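4.2 Reconciliation as a second news event

The coverage of the Wotdale sisters produced two distinct peaks in our corpus. The first followed the elder sister's remarks about the wedding seating plan, and the second followed the younger sister's one-line post saying the two were speaking again. We treat the second peak as a news event in its own right. Earlier work on celebrity disputes has tended to stop collecting data once a quarrel is declared over, and this leaves out a good deal of what audiences do with the ending.

The corpus for this section consists of 1,974 reader comments posted under articles on three entertainment sites, all of them Canadian-owned and published in English. Comments were collected in March, over the period in which the reconciliation was being reported. We removed duplicates, advertising and comments consisting only of emoji. Two coders, Kibet Nyaga and Guangming Bai, then read a subset of 400 comments independently and assigned each to one of the categories described in Section 3. Disagreements were settled by discussion, and the coding manual was revised once as a result, to separate doubt about the quarrel from doubt about the reconciliation.

The distinction turned out to matter. Readers who believed the original quarrel was real did not always believe it had ended, and readers who thought the quarrel had been staged for the second season of the family's program were often content to accept the reconciliation as sincere. One line of comment held that the sisters had never stopped talking and had simply stopped being filmed together. Another held that the feud was genuine but that its timing had been managed by Jamberg, the production company. Both positions can be held by people who otherwise describe themselves as fans, and several commenters moved between them in the course of a single thread.

The articles themselves gave readers little to work with. Most reproduced the younger sister's post in full, summarized the seating plan dispute in a paragraph or two, and closed with a reference to an earlier falling-out over a perfume launch. Only one article quoted a relative. The rest relied on unnamed sources close to the family, and those sources rarely agreed on who had called whom first. The question of the first call drew more replies than any other detail in the coverage, including the seating plan.

Participants in the follow-up interviews were asked how and where they had learned that the dispute was over. Few had gone looking for the news. They came across it between other things: on a lunch break, in a group chat that was mostly about something else, in the passenger seat on the way to visit family. Many could recall the setting more readily than the outlet. We have argued elsewhere that gossip of this kind is taken in as background, and the interviews are consistent with that view. 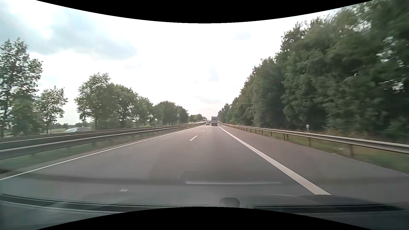 Figure 3. A motorway carriageway with light traffic ahead.

Precious Dalisay took a different view when a draft of this section was circulated, writing that "background" undersold the attention people give to a family quarrel once it resembles one of their own. In her reading, the commenters who argued over the first call were working through an etiquette problem, namely who owes whom an apology when both sides have spoken in public, and the sisters were a convenient case. She suggested that we look again at the comments coded as "off topic", where readers describe their own siblings at length.

We did so. The off-topic category had been used for any comment that did not mention the Wotdale family by name, and on rereading it was plainly too broad. It held complaints about page loading and pop-up ads alongside long accounts of weddings, shared cottages and borrowed money. The second group is closely tied to the coverage. A typical comment of this type opens with a sentence about the sisters, often critical, and then leaves them behind for a brother or cousin who has not called in years. Replies to these comments were noticeably gentler in tone than replies elsewhere in the same threads, and they seldom returned to the celebrities at all.

We accept the point in part. Attention of the kind Dalisay describes is clearly present, but it belongs to the commenters, and most readers do not comment. The interview participants, who were recruited without regard to whether they posted, had much less to say about the first call. Several could not remember which sister had written the post. When pressed, they tended to describe the reconciliation as expected, and to attribute this to experience with earlier disputes in the same family.

A further complication is the behaviour of the sites. Headlines on the reconciliation were frequently rewritten after publication, and at least one article kept its original comments under a new headline that reversed the emphasis of the old one. Comments that read as sceptical of the sisters may therefore have been responses to wording that no longer appears on the page. We have kept these comments in the corpus and flagged them in the data file. Section 4.3 returns to the problem in connection with the Kneževič divorce coverage, where headline changes were more frequent and easier to trace.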